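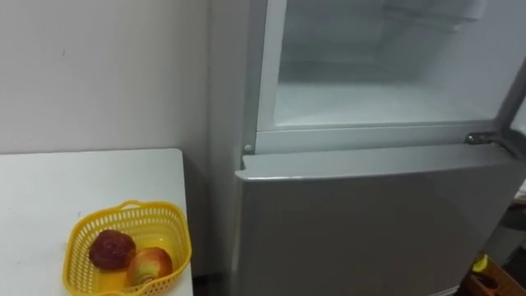

Fridge cell with the upper door open and the yellow basket near the corner of the table.

Sovero Cell Alignment Kit, reviewed by Jinlong Jiang
Rating: 4 out of 5
Price paid: $206, bought from Eltham
Posted 25 Jul 2025

Our cell is a two-armed robot, a refrigerator, a table and a basket of fruit. The job is to get the fruit into the fridge. A child can do it, and a child doesn't need to be recalibrated after somebody mops.

I bought the Sovero kit because things in our cell wander. The fridge has feet at the front that settle whenever they feel like it, and the table slides if you lean on it to read the controller screen, which we all do. The robot has been taught where the shelf is and reaches for that spot with total confidence. When the shelf has moved, so has the dent in the apple.

In the case you get a set of floor plates with threaded posts, clamps for table legs, two laser pointers, a feeler gauge, a probe that bolts to the robot's wrist, and a USB stick with the software on it. The plates glue down, the posts butt up against whatever you want to stay put, and the probe lets the arm touch off on reference points so the software can tell you how far everything has drifted. Total time for our first setup was most of an afternoon, and a good part of that went on waiting for glue.

The plates are excellent. I put three around the fridge and clamped the two table legs nearest to it, and the gap between the two has stayed where I left it. Tianyou Xu backed a pallet jack into the table in our second week with the kit. The table held, and the pallet jack has a new scratch.

The probe is good too, once you stop reading the manual. Page 23 has you touch off on "the door face," which is fine if your machine has a nice square door. Fridge doors have rounded edges and a certain amount of give, and my first three passes disagreed with each other like relatives at a wedding. I went to the cabinet instead, working from the lip along the front of the upper compartment, and the numbers calmed right down. Do this with the upper door wide open and the lower one shut. The upper hinge sticks out farther than you'd think, so set a keep-out zone there before you run anything. Ximeng Fan has a bent gripper finger in a desk drawer that makes the argument better than I can.

The software nags. Every 800 cycles it stops and asks for a check, and you can't change that from the menu. I emailed Sovero and Gøran Hägglund wrote back the next morning with a line to add to the config file, which worked – and which could have been a menu.

The lasers are the weak part. Inside the fridge, with the light on, everything is white and glowing and the red dot just gives up. I turn the interior light off for the check and back on for the run, which means the cell now has a light switch procedure, laminated, in a plastic sleeve.

Upkeep so far is light. I wipe the probe tip, check the post lock nuts by hand, and run the touch-off each morning while the coffee brews. The basket doesn't get a plate or a clamp. It's a cheap plastic thing that gets put back wherever the last person's hand was, and finding it is the vision system's problem.

I tried the Lei kit before this one, on loan from Yakubu Mohammed. It costs less and uses suction pads on the floor. Our floor has a texture. You can finish that story yourself.

Pros: plates, clamps, probe, support email.
Cons: lasers, manual, case latch (left one broke in November on a colleague's older kit, and mine is already thinking about it).

Would I buy it again? Yes, and I'd throw in a second tube of the glue, which is sold separately and is out of stock at Eltham as I write.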